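From: Lavanya Chacko
To: Werkidura house list
Subject: Re: [werkidura] Kitchen counter, snacks and the sink

Sum-yee Fu wrote:
> Hi all, I went in to make tea at 11 last night and had to move
> three things before I could put a mug down. Could we please agree
> on where the snacks go? Also, does anyone mind if I toss the old
> sponge? And who bought the Bustitow shelf liner, and is there
> any left?

Hi Sum-yee, hi everybody,

Toss the sponge, please! I have a 3-pack in my closet and I'll put a new one out tonight. Just leave the metal scraper where it is, because I use it on the rice pot and I'd be lost without it (the rice pot would be too).

On the snacks, I'm guilty. I come in from work, open the bag, take out whatever I'm going to eat first and then wander off with it, and the rest sits on the counter till morning. I like that counter clear too, especially the stretch by the sink where we all end up chopping.

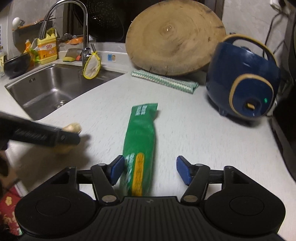 So how about one bin for anything in a wrapper? Tirer has a plain one with a lid for 9 dollars and I'm happy to pick it up on my way home. It could go on top of the fridge, or in the low cabinet if that's too high for people. Whatever's in the bin is up for grabs, and if you want to keep something for yourself, put your name on it or take it to your room. Does that sound fair?

Couple of sink things while I'm at it. The little strainer is fine hanging on the faucet, I like it there, but please knock it out into the trash before you hang it back up. And dish soap is on me this month.

The shelf liner was mine, Sum-yee. There's half a roll left behind the Palaniappan rice sack, help yourself. It cuts okay with the kitchen scissors if you go slow.

I'm home by 9 tonight if anyone wants to talk about the bin.

Lavanya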